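Shared Workshop Safety Check: Battery Chargers, Storage and Small Parts
With the inspector's comments

Site: Barnska Makers' Shed, rear workshop
Checked by: Adi Subramaniam
Walked through with: Dimas Manurung
Month: February

Ratings used: OK, Fix, Stop using, Not seen. "Not seen" means I was told it was fine and couldn't check it myself. I don't tick those.

1. Charging bench

1.1 Chargers on a hard, bare surface. Rating: OK
Steel shelf, nothing under the chargers. Last year's sheet also said OK, and I have my doubts, as the scorch mark at the left end is older than the shelf paint next to it.

1.2 Clear space around each charger. Rating: Fix
The sign asks for 60 cm between the bench and anything that burns. The rag bin was under the bench. Dimas says it normally lives by the sink. Perhaps it does, but the dust outline on the floor is under the bench.

1.3 Chargers matched to batteries. Rating: Fix
Colour dots were added after the last check. Good idea, except the green dots and the blue dots have faded to the same colour. Re-do them with written labels.

1.4 No charging overnight. Rating: Not seen
There is a timer. It was set to switch off at 8 pm and its own clock was four hours slow, so it switches off at midnight. I have corrected the clock. Somebody should look at it again in a month before anyone calls this fixed.

1.5 Damaged batteries set aside. Rating: Stop using
One swollen pack in the "to be sorted" drawer with good ones. Moved outside to the metal tin. It needs to go to the council drop-off, and I would like to see the receipt.

2. Power leads and boards

2.1 Test tags in date. Rating: Fix
Tags are in date on everything you can see from the door. Behind the drill press there are two extension leads with no tag at all. I was told they are "not really used". Both were plugged in.

2.2 No power boards plugged into power boards. Rating: Fix
One case, at the sewing end. The fault was on the last two sheets as well, each time marked as resolved.

2.3 Leads off the floor. Rating: OK
Hooks are up and in use. I have nothing to add.

2.4 Safety switch tested. Rating: OK
Pressed the button, power dropped, power came back. Please write the test in the book when you do it. The book has the same pen and the same handwriting for the whole of last year, and I draw my own conclusions.

3. Small parts and button cells

3.1 Button cells kept in a closed container, out of reach of children. Rating: Fix
The Magsi cabinet has a lock. The key was in the lock. A lock with a key in it is a handle.

3.2 Parts boxes able to be closed and latched. Rating: OK
I opened and shut every one on the rack. One lid needed a thump, but it held.

3.3 Contents labelled. Rating: Fix
Half the boxes carry labels that describe what was in them once. The one marked "M4 washers" held fuses. Fuses in the wrong box end up in the wrong plug, so relabel the lot.

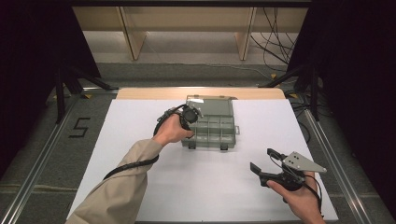
4 min read

3.4 Loose parts cleared from benches at the end of the day. Rating: Fix
I came back on Tuesday after closing to check this without notice. Screws on the sewing bench, a blade on the windowsill. The roster had been signed as done.

4. Cleaning products and glues

4.1 Original containers only. Rating: Stop using
A drink bottle with a clear liquid in it, on the shelf above the kettle. Lwazi Venter thought it was turps. Reinaldo Araújo thought it was water. That disagreement is the whole reason for this item. Disposed of.

4.2 Safety sheets on hand. Rating: Fix
The folder exists. It covers products the shed stopped buying and leaves out the contact glue everyone uses. Bin the old sheets and print the new ones.

4.3 Ventilation. Rating: Not seen
The fan makes a noise. I held a tissue up to it and the tissue did not move. The Nendov service sticker says it was serviced, but does not say what was done. Ask them.

5. Exits and fire gear

5.1 Back door opens without a key. Rating: OK
It does. It also opens onto a stack of pallets, which were shifted while I stood there. I expect they will wander back.

5.2 Extinguisher in place and charged. Rating: OK
Needle in the green. Correct type for electrical fires. The bracket is loose in the plaster, so put a longer screw in it.

5.3 Emergency numbers posted. Rating: Fix
The sheet by the phone lists a contact who left the shed. Replace with Gerardo Grasso's number, if he agrees.

Follow-up

Items 1.5 and 4.1 are dealt with on site, apart from the receipt. Everything marked Fix goes to Lwazi. I won't accept "in progress" on the next sheet for 2.2. Work order 333 covers the fan.

Checked again before the next open day, time not announced.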